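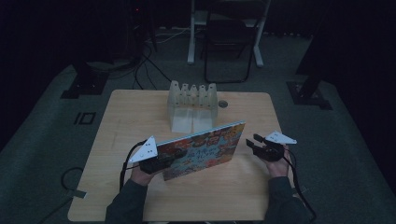
A square light wood-grain table, Tikkanen Building.

Renting at the Tikkanen Building: Frequently Asked Questions

How do I apply for an apartment?
Applications are submitted through the Stilico resident portal. Each adult who will live in the apartment must complete a separate application. The fee is $20 per adult and is not refundable.

How long does a decision take?
Most applicants receive a written decision within two business days. Applications with missing pay records are held until the records arrive.

How much is the security deposit?
The deposit is $400 for a studio and one month's rent for all other apartments. It is due when the lease is signed.

Are pets allowed?
Cats and small dogs are accepted with written approval. A monthly pet charge applies to each animal. Residents of the Nuvine Street wing should note that dogs are not permitted on the shared roof deck.

Is parking included?
No. There are 16 covered spaces behind the building, rented at $100 per month. A waiting list is kept by the leasing office. Street parking on Cuvutine Avenue requires a city permit.

When may I move in?
Keys are released after 10 a.m. on the first day of the lease. The freight elevator must be reserved in advance, and September reservations fill early.

May I sublet my apartment?
Subletting requires the written consent of Stilico. Short-term rentals are not permitted.

Whom do I contact with other questions?
Please write to Vilja Ahonen, Leasing Manager, through the resident portal.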